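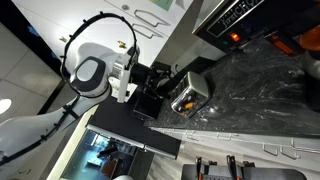

Filed under: Flash Fiction, Near Future

So there I was at 2 in the morning, arguing with a planner about a toaster. The arm wanted to reach it by way of the ceiling. I'd given it 300 samples and a perfectly good straight line, and it still picked the scenic route every single time.

"It hates the chrome," Morag said over the phone from Brevley. "It thinks there's another kitchen in there."

I laughed, then pulled up the depth map – and there was the other kitchen, a whole room of it, going back nearly 40 feet. I masked it out and ran the plan again. Ceiling.

"Is there anything in the room?" she asked.

I turned the point cloud around, slowly. Cabinets, counter, arm. And by the counter in the far room, right on the straight line, 18 points standing about as tall as me.

"Leave the mask off," I said, and let it go around.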